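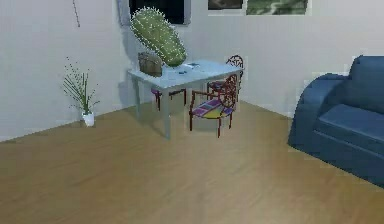 Abb. 5: Kaktus und Papiertüte auf dem Tisch

Mikrofon einpegeln (Lorness 112)

1. Netzteil anschließen, dann erst das Mikrofon. Die umgekehrte Reihenfolge quittiert der Lautsprecher mit einem Knall, den auch die Nachbarn zu schätzen wissen.

2. Regler GAIN ganz nach links drehen.

3. Die lauteste Stelle des Stücks singen. Wer hier aus Bescheidenheit flüstert, nimmt später Verzerrungen auf.

4. GAIN aufdrehen, bis die gelbe Anzeige gelegentlich zuckt.

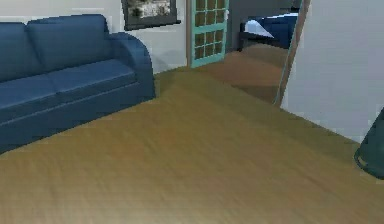
5. Leuchtet sie rot, ein Stück zurückdrehen und Schritt 3 wiederholen, auch wenn die Stimme inzwischen beleidigt ist.

Hinweis: Klingt die Aufnahme dumpf, den Schalter bei 3000 Hz auf »+« stellen. Klingt sie danach immer noch dumpf, bitte Kapitel »Raum« lesen.

Vorsicht: Kapsel nicht anpusten. Zum Testen genügt Sprechen.

Ersatzkapsel: Bestellnr. 1181, Wornholm, Werk Sturau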